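Laundry, a chipped wall and where I've been

10 Feb 2026

Quick one tonight, I have a load in the dryer and it goes off in a bit. I know, I know, I said I'd post more this year. Hasn't happened.

So. The back room. If you've been reading a while you know the back room. It was going to be the sewing room, then it was the room with the boxes, then my cousin stayed and it was the room with the cousin. Since she left it's been the place where clean laundry goes to sit. Not get folded. Sit. I'd carry the basket in, tip it out, shut the door, and for the next week everyone in this house would go in there and dig for socks like dogs at the beach.

Anyway I cracked. We had people coming for dinner and I needed somewhere to put coats, and I opened the door and just stood there. There was a pillowcase I hadn't seen since April. Shut the door again. Coats went on my bed.

The next morning I started. No plan. I'd love to say I had a plan, I had coffee.

First thing was getting it all off. Everything into the hallway in one heap, which the cat moved into right away, and then I sorted from the heap back into the room. Towels. Sheets. Mine. His. Kids. A pile I called "whose is this" and that one got big fast. I sent a picture of it to Jintana Duangkaew, who used to live downstairs from us and is still the tidiest person I know, and she wrote back one word. The word was "scissors". Meaning cut it all up for rags. She wasn't joking, she has a whole drawer of rags, hemmed.

I did cut up some. Old T-shirts mostly. The one from the Timden fun run that I never ran. A set of pajama pants with no elastic left. It felt great for a while and then I got to a little yellow onesie and had to go make toast.

Things I found, since you always ask:

2 fitted sheets for a bed we don't own anymore
a bath towel from my mother's house, still smells like her closet
6 napkins, good ones, that I'd already replaced
a receipt from Quaye for $13.62, no idea
one glove

The napkins hurt. I bought new ones for that same dinner! They were right there under everything the whole time.

Then the folding, and I have opinions about folding now. I've been doing shirts the way my mother did, arms back, in thirds, flat, stacked. Looks nice in a stack. But you pull one from the bottom and the stack's done for. So I switched to long strips, fold it narrow, then fold the strip up on itself so it stands on its end. Everybody's been doing this for years, I'm aware. My sister Rona has been telling me to for ages and I rolled my eyes every single time. Rona, if you're reading, fine. You can have this one.

It doesn't work for everything. Sweaters, no. Anything slippery, forget it, it just lies down again the second you let go. Cotton is good. Dish towels are the best of all, I did the whole kitchen drawer after and I keep opening it to look.

Sheets I still can't do. I watched a video, I watched it again slower, I got my arms in the corners like she said and ended up with a ball. A slightly flatter ball than before. It went on the shelf and the door closes so ok.

I was still going after dinner, down to the blue stuff by then, and my back was telling me about it becuase I'd been bending over that low cushion all day.
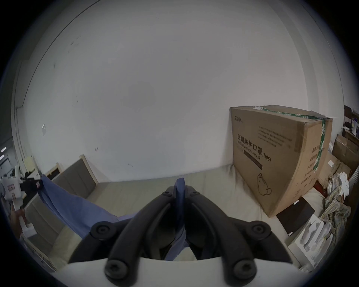 I do need a proper table. Or anything at waist height. The ironing board would do except it's the wobbly one and it pinches. I looked at the Ereo ones in the store, the kind that folds down off the wall, but then you have to drill, and if we're drilling we should patch first, and if we're patching we should paint. The wall in there has scuffs and a chip out of it, and once I'd looked at it properly I couldn't stop looking. Everything white shows every mark. I picked white! Past me was very sure about white.

So now I have paint opinions too. I'm thinking a warm gray, or maybe green, a soft green, and my husband says it's a laundry room, who cares, and I said excuse me it's not a laundry room, that is exactly the point I've been making since this morning. He went to take the trash out.

What I'm trying now is one load a day and it gets folded the same day. Not carried in and tipped. Folded, and walked to the room it lives in. I've managed 5 days in a row, which is a record for this house by 5 days. The kids put their own away, sort of. The little one puts it "near" the dresser. I'm letting it go.

Still left to do is the top of the closet, which I haven't opened, and the bag of things for the charity shop, which has been in the trunk of the car and I think we can all agree it'll be there a while. Also I never found the other glove.

If anyone has a wall table they like, tell me in the comments, and say if it holds up with kids leaning on it. Same for the green paint. And if you know how to fold a fitted sheet please do not send me that video, I've seen it, I want somebody to come over and do it in my house.

Ok that's the dryer, got to go. Soup recipe next time, I havent forgotten.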